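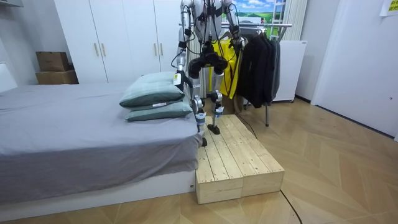
Figure 6.1 A humanoid robot on a pine step platform at the foot of a bed.

Chapter 6
From One Size to Many

Pick up any jacket in a store and look at the size on the label. Somebody had to decide what that size means! In the last chapter you drafted a pattern for one body. Now you'll learn grading, the craft of turning that single pattern into a whole range, and it's one of the most satisfying skills in fashion.

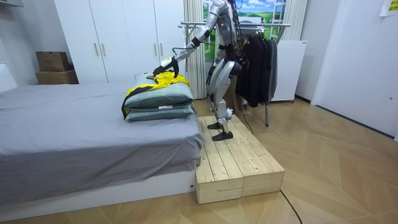

A beginner's first guess is usually to enlarge everything evenly, the way a copier would. Try it on paper and you'll see the trouble right away: the neck gapes, the shoulders droop and the sleeves hang past the fingertips. Bodies don't grow evenly, so patterns can't either.

We'll follow Henis, a small outerwear label in Konberg, as it takes its Morgan raincoat from one sample to 9 sizes and a first run of 500 coats.

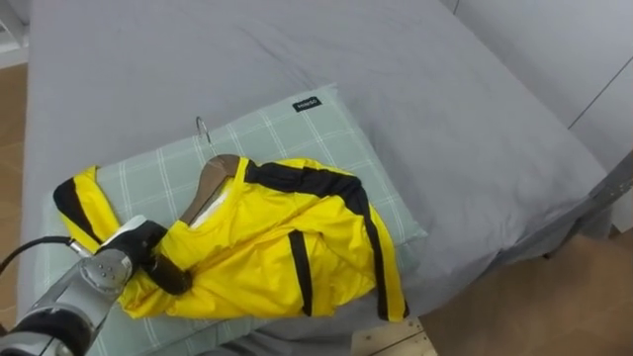 6.1 The Base Size

Grading starts from a base size, usually somewhere in the middle of the range. Henis fits its base on a live model, marks the changes in pencil and sews the coat again (and sometimes again after that).
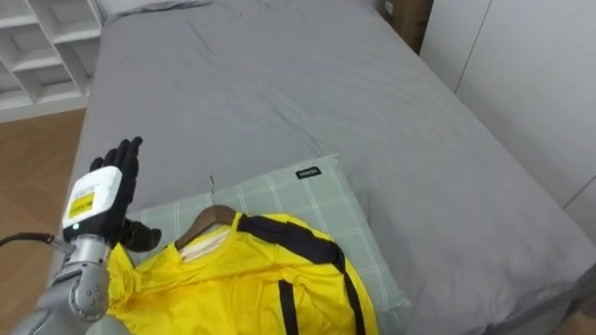 Only when the base fits well does anyone touch the other sizes. A mistake of 2 millimeters at the armhole will travel into every one of them, so take your time with this step. You'll need your Chapter 5 pattern, a clear ruler and a sharp pencil.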